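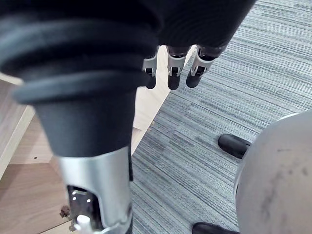

Jumeo flatwoven carpet, grey stripe - long review, sorry

Bought: November, from the Ulcombe shop, not online
Size: 200 x 90
Rating: 4 out of 5

Right, quick one before I have to go out. Have been meaning to write this for months and keep not doing it.

Needed something for the back room. Wood floor in there, pale, looks lovely, sounds like a bowling alley. Every chair leg, every dropped pen. Downstairs neighbour very patient but you could tell. So, carpet. Didn't want fitted. Didn't want fluffy either, had fluffy before and you spend your life picking things out of it.

Looked at three. The Santoro one was nicer to touch, no argument, properly soft, but it only came in cream or a sort of mustard and it was a lot more money. The Jinora was cheap and smelled of tyres in the shop, so I dread to think what it would've been like in a closed room. Jumeo was the one in the middle. Went home with that.

Colour first as that's what everyone asks. Website calls it "slate". It's not slate. Grey, yes, but there's blue-grey in it and white too, all in very fine streaks, so up close it's quite busy and from the doorway it settles down into one mid grey. I like that. Goes well with light wood, keeps the room from looking all one biscuit colour. If you want a plain flat grey don't buy it, you will be cross.

The streaks are good at hiding things. Crumbs, thread, bits of fluff, general life. Same crumb on the bare wood next to it stands out a mile, so now I sweep the wood every other day and do the carpet when I remember. Not sure if that's a plus or just me being lazy.

Laying it. Came rolled, pattern side in. Unroll it the day before you want to use it. I didn't, and had the furniture half back on before the far end stopped curling up like a stale sandwich. Took it all off again. Heavy books on the corners overnight did it. Njål Kristiansen from upstairs came down to help lift and said turn it over and roll it the other way for an hour, which probably would have been quicker but by then the books were on.

Edges: straight. Really straight, and that matters more than you'd think with stripes, any wobble and the lines give it away. Mine runs in a clean line against the wood and has stayed there. No binding tape on the long sides, just a tight finish, and so far no fraying. One loose loop on a short end, snipped it with nail scissors, hasn't run.

Grip. Here is where the star goes. The backing is thin and on smooth wood it creeps. Not dangerous, just annoying, a finger's width a week towards the window. Bought a pack of 4 corner grippers (sticky one side, rubber the other) and it stopped. But they should come in the box at that price. Put them on a clean floor, I didn't wipe first and one came off with a neat little square of dust stuck to it. Wipe first.

Wear. Room gets used every day, chairs back and forth, things wheeled about, stuff knelt on. No flat tracks that I can find. There was a dent from a table foot after winter, steamed it with the iron through a damp tea towel and it mostly went. Mostly. I know where it is, no one else would.

Kneeling on it - fine for five minutes, not for an afternoon. It's a thin carpet. If you do a lot of work on the floor put a mat down or get an underlay. I've not bothered with underlay, the door only just clears as it is. Measure your door! Mine passes with barely anything to spare and I hadn't even thought about it untill it was down.

Cleaning. Hoover on the low setting, go along the streaks and not across, across leaves it looking a bit ruffled. Tea came out with cold water and a white cloth. Biro did not come out. Washing up liquid made the biro larger. Leave biro alone, that's my advice, and in all that streaky stuff it honestly disappears.

Smell: a bit, first few days, gone with the window open. Nothing like the Jinora.

Noise: the whole reason I bought it and yes, much better. Doesn't make the room silent but that clacky echo has gone where the carpet is. Bare bit still clacks. I should've gone a size up really, and would, if they did one between this and the enormous one. They don't. Asked in the shop, was told maybe next year, and then the man shrugged.

Few other bits:

Light wood scratches don't count against the carpet but worth saying, check underneath for grit now and then. I lifted a corner in spring and there was a fair bit of sand. Shake it out or it works like sandpaper.

Doesn't build up static that I've noticed. Old one used to give me a belt every time I touched the radiator.

Cat-proof? No idea, no cat.

Would I buy it again, yes, in the bigger size if it existed, and with the grippers in the same basket. Knocked down to a 4 for the creeping and for calling it slate.

Edited 11 July 2019: someone asked in the comments whether it has faded by the window. Had a look with the sofa pulled out. Very slightly, the blue is a touch weaker at that end. You'd need to have them side by side. Am going to spin it round this weekend so it evens up, will report back if I rember.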